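Flirnis Episode Tools

Release notes and data card, version 4
Maintained by the Jundbridge Manipulation Group. Last revised 2 May 2022.

Summary

Flirnis is a set of command-line programs for turning recordings made with hand-held grippers into training episodes for two-arm manipulation policies. It synchronises the video streams, recovers the pose of each gripper from its fiducial cube, estimates jaw opening and writes the result in the Gokaseck episode format. A sample set of 301 episodes is distributed with the software so that users can confirm an installation before processing their own material.

Processing stages

The tools run as four separate programs, and the output of each stage is stored on disk. Any stage may be rerun without repeating the earlier ones.

flirnis-sync aligns the streams to a common clock. Drift is corrected by linear fit over the whole recording.
flirnis-pose detects the markers and solves for the pose of each cube. Left and right are assigned by marker identity, never by position in the image, so crossed arms do not swap the labels.
flirnis-jaw estimates jaw opening for each hand and normalises it to the range 0 to 1.
flirnis-export trims idle time, resamples all channels and writes the episode.

Capture conditions

Recordings in the sample set were made in furnished rooms. Furniture and cabling were left in place, as the pose stage is intended to tolerate ordinary clutter. Users should expect that another operator may be in view, and that the second operator may also be carrying a gripper. Marker identities must therefore be unique across all grippers in use at a site.

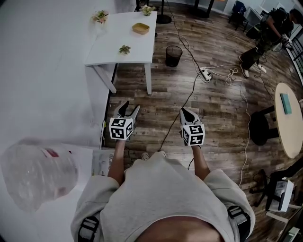

Figure 1. Head-level view of two hand-held grippers, one in each hand. The marker cubes sit near the handles, with the finger jaws above them. A second operator with a gripper is at upper right.

Pose estimates are reported in the head camera frame. Conversion to a fixed room frame requires the optional Gbeho module, which is licensed separately and is not needed for the sample set. Where a cube is occluded, flirnis-pose interpolates across gaps of up to 3 consecutive frames. Longer gaps are marked invalid and are passed through to the export stage unchanged – they are not filled.

Configuration

Default settings are read from flirnis.cfg in the working directory. The following keys are the ones most often changed.

marker_map: path to the file listing marker identities for each hand
max_gap: longest interpolated gap, in frames (default 3)
min_length: shortest episode kept, in frames (default 100)
frame: head or room (room requires Gbeho)

Known limitations

Jaw estimates are less reliable when the fingers point directly away from the camera. Glare on a marker face may cause a detection to be dropped. The colour calibration routine from version 3 has been removed, and configuration files that still refer to it will produce a warning.

Privacy

Head-level video may include bystanders and personal belongings. Sites contributing recordings must obtain written consent from every person who may appear, and must retain those records for the life of the dataset. Requests for removal are to be directed to the Jundbridge data office, quoting the episode number.

Licence

The software may be used and modified for research. The sample episodes may not be redistributed without written authorisation from Jundbridge.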